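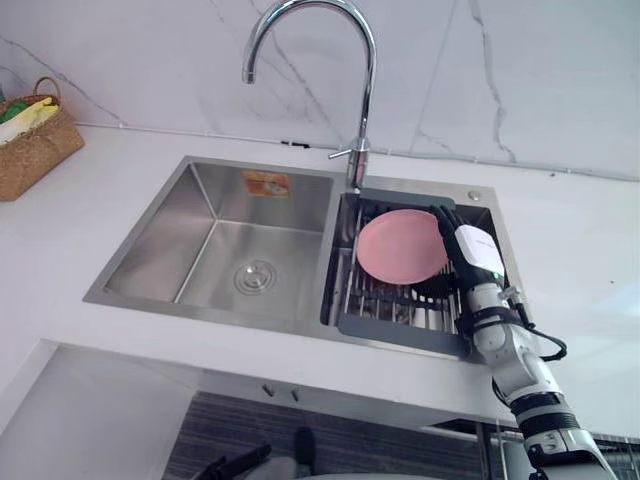 The Long Way Down to Lurport

The water that comes to Lurport begins as snow. Everybody in the town can tell you this, also the children, because the mountain is visible from the school windows and the spring on its shoulder is painted on the side of the bakery. What fewer people know is how slow the water is. From the spring at Killov to the first houses it travels for three hours in a pipe that is older than most of the people who drink from it, and before it reaches the pipe it has already spent years inside the rock.

I moved to Lurport from a flat country, where water came from under our feet and tasted of iron. My mother kept a cloth over the tap so that the stains would not spread. When I drank my first glass here I thought that something was missing in it, and I was drinking it for several weeks before I began to like it.

Killov is not a village any more. There are two stone houses without roofs, a chapel which is opened in September, and the spring house, a low building with an iron door. The path from the last bus stop climbs through beech forest and then over open grass, where the sheep of the valley spend their summer. At 1,138 metres you hear the water before you find the door. Inside it is dark and cold, and the water comes from a crack in the limestone into a basin no bigger than a dining table. I had expected something grander.

Before the pipe, Lurport lived from its cisterns. Each house collected the rain from its roof, and in a dry summer a boat brought barrels from the other side of the bay. Old people still call an expensive thing "boat water". They also keep the habits of that time. My neighbour washes her salad in a bowl and carries the bowl to the lemon tree afterwards, and when I let the tap run to get it cooler, she looks at me in such a way that I turn it off.

The pipe changed where people lived. The cistern houses stand close together on the slope, with roofs that lean towards the same courtyard. After the pipe the town could grow on the flat land behind the harbour, and there it grew, with gardens and a laundry and later a hotel. The upper quarter became poor for a long time. Now it is fashionable again, and the new owners clean out the cisterns and put wine in them.

Halfway down, the pipe passes Maglaya, and between Maglaya and Lurport there is an old quarrel. Maglaya gave the land for the pipe on the condition that it could take what it needed. No one wrote down how much that was. When the village had forty goats and a mill this was not important, but today it has apricot orchards, and the apricots are thirsty exactly in the weeks when the hotel is full. Each side has a different version of the promise. In the café in Maglaya I was told that Lurport people wash their boats with drinking water. In Lurport I was told that the orchards are watered at noon. I have seen both things, so I kept quiet in both places.

The Cikis, the small river that runs next to the pipe for the last part of its way, has no place in the agreement at all. It takes what the spring does not give to the pipe. In spring it is loud and brown and carries branches under the bridge. By August it is a row of pools, and the boys go there with nets to move the trout from the small pools to the deeper ones. They are not asked to do this. Their fathers did it too.

Snow was thin on the mountain last winter. At the spring house the old mark on the wall, a line scratched by some keeper of the past, was well above the surface when I visited, and the stone between was dry and pale. On the way down I filled my bottle at the trough in Maglaya, where a woman was rinsing apricots in a bucket. She gave me four of them. I ate them on the bus and kept the stones, and two are now in a pot on my balcony, where I water them in the evening with what is left from the salad.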